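オンラインの値引き表示に振りまわされない、スマホアクセサリーの買い方

更新日:07/12/2025

こんにちは。いつも読みに来てくださってありがとうございます。今日は、ケーブルや充電器、画面の保護フィルムといったスマホまわりの小物を通販で買うときに、表示されている「割引」をどう読めばいいか、わたしが普段やっている手順をまるごと書いてみようと思います。少し長くなりますので、お茶でも淹れてからどうぞ。

きっかけは、読者のWafula Muliさんからいただいたメールでした。Jivanoというお店で充電ケーブルを見つけて、「定価の半額以下」と大きく書いてあったのですぐに注文したところ、翌日に別のお店で同じ型番がもっと安く出ていた、というのです。悔しいですよね。わたしも似たような買い物を何度もしてきましたので、読みながら深くうなずいてしまいました。

手順1 型番を控える

まず商品名ではなく型番を控えます。通販の商品名には「高耐久」「最新版」「プレミアム」といった言葉がたくさん並んでいて、お店ごとに順番も書き方も違います。これをそのまま検索窓に貼り付けても、似て非なる品物ばかり出てきてしまうんです。商品ページをずっと下まで送っていくと、仕様の表に英数字の型番が載っていることが多いので、それをメモ帳に写しておきましょう。長さや色で末尾の文字が変わる場合もありますから、最後の一文字まで写してくださいね。

型番がどこにも書かれていない品物もあります。その場合は、メーカー名、端子の種類、長さ、対応ワット数を書き出しておけば、比べる材料としては十分です。

手順2 3つのお店で値段を見る

次に、同じ型番を3つのお店で調べます。もっと多く見てもかまわないのですけれど、小物でそこまでやると日が暮れてしまいます。わたしはSakside、Mfinanga、それにJivanoの順で見ることにしています(順番に深い意味はなくて、ブックマークの並びがそうなっているだけです)。

ここで見るのは、支払い画面に出てくる合計金額だけ。取り消し線のついた「定価」は、いったん忘れてしまって大丈夫です。先月のわたしの例ですと、あるケーブルが商品ページでは安く見えたのに、送料を足したら合計1,237円になっていました。別のお店は表示価格こそ高めでしたが送料込みで、比べてみると差は161円。しかも安いのは、割引の表示がまったくないほうのお店だったのです。あのときは思わず画面の前で声が出ました。

会員登録で使えるクーポンも、合計に入れる前に条件を読んでおきましょう。初回限定なのか、最低購入額があるのか。クーポンを使うためにいらない物まで買い足してしまっては、もったいないですものね。

手順3 商品写真と説明文を読みくらべる

値段が出そろったら、今度は品物そのものです。写真は見栄えのいい一枚目で終わりにせず、必ず最後までめくってください。わたしが見るのは、端子の根元、つなぎ目、裏側の三か所です。樹脂の小物は、つなぎ目のところに作りの丁寧さが出やすいように思います。正面からの写真しか載せていないお店なら、問い合わせフォームから「裏側の写真はありますか」と聞いてみるのもいいですよ。丁寧なお店ほど、あっさり送ってくれます。
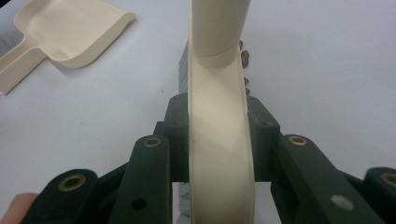 筒状の部分と、ゆるく曲がった帯状の部分がつながったクリーム色の樹脂部品

説明文では、対応機種の欄をいちばん丁寧に読みます。「ほぼ全機種対応」とだけ書いてあったら、少し立ち止まってください。フィルムは機種名が一文字違うだけで大きさが合わないことがありますし、充電器も出力の表記を見落とすと、思ったような速さで充電できません。ご自分の端末の正式な機種名は、設定画面の「端末情報」などで確認できます。

手順4 レビューは真ん中から読む

星5つと星1つのレビューは、あとまわしで構いません。先に読みたいのは星3つのものです。「使えているけれど、ここがちょっと」という書き方が多くて、買ったあとの暮らしが想像しやすいんですね。投稿の日付も見ておきましょう。古いレビューばかりのときは、途中で仕様が変わっている可能性もあります。

それから、別の商品のレビューがまとめて表示されていることもあります。ケーブルのページなのに「フィルムが貼りやすかったです」と書いてあったら、そのページの星の平均はあまりあてにしないほうがよさそうです。

手順5 返品の条件を見てから注文する

最後に返品です。開封後も受け付けてもらえるか、返送料はどちらの負担か、期限は何日か。わたしはこの部分を、注文前に画面ごと保存しています。以前Camdenという小さなお店で買った充電器が端末に合わなかったとき、保存しておいた画面のおかげで、やりとりがとてもなめらかに進みました。

急ぎでない物でしたら、カートに入れたまま一晩おいてみるのもおすすめです。翌朝になって「やっぱりいらないかも」と思うことが、わたしの場合は本当によくあります。

Muliさんからはその後、この手順で保護フィルムを買い直したとお返事をいただきました。一月には初売りの時期の値動きについて書くつもりですので、気になっているお店や品物がありましたら、コメント欄でぜひ教えてくださいね。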